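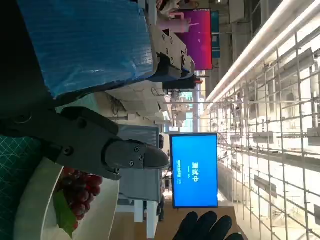 *A gripper hanging right over a bunch of red grapes. Easy job? Nope.*

Quick one this month, lots to get through. Subject: robot hands. Which kind is best? (Spoiler – depends what you want picked up.)

## First, try it yourself

Grab a grape. Go on.

You didn't squash it, did you? Your fingers felt it was soft and stopped squeezing. Took you no time at all. You didn't even think.

A robot has to be told all of that. Where is the grape. How wide to open. How hard to squeeze. When to STOP. Miss one and you get grape juice.

## Two kinds of hand

**The pincher.** Engineers call it a gripper. Two parts that open and close, like kitchen tongs. Not many moving bits, so not much to break. Good for small things, things in a row, things that stay put. A pointed tip can poke in between stuff where a fat finger won't fit.

Bad at: anything you'd need a whole hand for. Try holding a hair dryer with tongs. See?

**The hand with fingers.** Thumb and all. Can curl round a handle, hook over an edge, press flat. Lots of joints, and every joint needs to be told what to do. More joints = more clever. Also more to go wrong.

## How do you compare them?

You need a fair test. Same as in science class – change ONE thing, keep the rest the same.

Despina Bucur tests grippers for a living. Her rules:

- same object every time
- same starting spot
- same number of tries for each hand
- write down the misses too, not just the good ones

That last one is the hardest. Everyone likes writing down the good ones!

In May she tested two pinchers, the Clamico and the Govamar. 981 tries each, with soft fruit. The Clamico dropped 54. The Govamar dropped 65. So the Clamico wins?

Hmm. Then she looked at the squashed ones. The Clamico squeezed harder, so it droped less fruit but bruised more. If you're packing lunch boxes, you might like the Govamar better. A score only tells you about the thing you counted.

## Two hands are better (and harder)
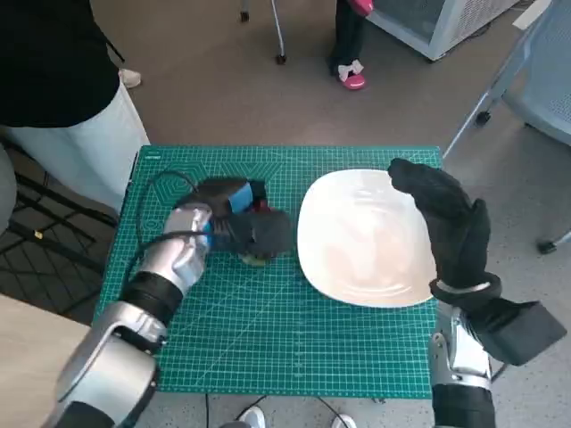

Two arms have to share a table without getting in each other's way. That means taking turns, or doing different jobs at once. Think of you cutting paper: one hand works the scissors, the other keeps the paper still. Robots can split it up the same way. One silver hand has the power tool, and the black-gloved one on the other arm has its fingers curled over the rim of the white plate. Different grips, see? Round a tool, your fingers wrap. On a plate, thumb one side and fingers over the edge. A pincher could maybe hold the plate. The tool, not so much.

Then there's the controller. That's the part that tells both arms where to go. Despina tried two of those aswell, called Shibata and Tudesen. Same arms, same plate, same table. The Tudesen moved faster but wobbled when it stopped. The Shibata was slow and smooth. She ran 761 moves on each before picking the slow one for plates. Fast is fine for sponges.

## Eyes

Where do you put the camera? Two favorite spots.

*Up high, like a head.* Sees the whole table, both arms, everything. But an arm can block the view.

*Down on the wrist.* Gets really close to the thing being grabbed. Doesn't see much of the rest of the table though.

Lots of teams use both. You do a bit of this too – look at the whole shelf, then lean in close to read the label.

## Your turn: the tongs test

You need: kitchen tongs, your own hand, a bowl, a timer, and

- a grape
- a sock
- a spoon
- a plastic cup

1. Put everything on the table. Mark each spot with tape.
2. Move each thing into the bowl with the tongs. Ten tries each. Tick for a yes, cross for a drop, S for a squash.
3. Now do it all again with your hand.
4. Now one eye shut. (That's your camera test.)

Which thing was hardest with tongs? Was it the same one with your hand? Try wrapping rubber bands on the tips of the tongs and go again. Change only that!

Eat the grape last. Wash it first, it's been on the floor by now.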